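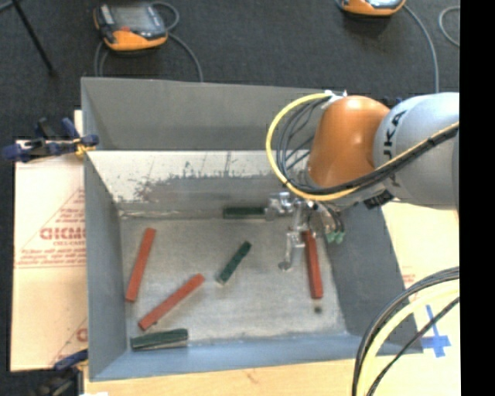
Is Gondal worth watching if you never finished the first season of Narell? Start it anyway, because the two shows share a writer and a harbor town and very little else.

Home Reviews Episode Notes About

I watched the first 2 episodes last night. Marcelle Roussel plays a ferry clerk who finds her own name on a passenger list from before she was born. Her brother, played by Liam Pearce, thinks it's a clerical error and says so in every scene.

The pilot is slow. The second one picks up once they reach Taltby and the old radio station – that part had me putting my phone down. Severino Villanueva wrote both, and he still likes long scenes in kitchens.

I didn't care for the music. The subtitles also ran late in my copy.

New episodes run through July. I'll post notes on the third when I've seen it.

Posted 4 Mar 2024 by Rodrigo Barrios

Contact | © Rodrigo Barrios | Back to top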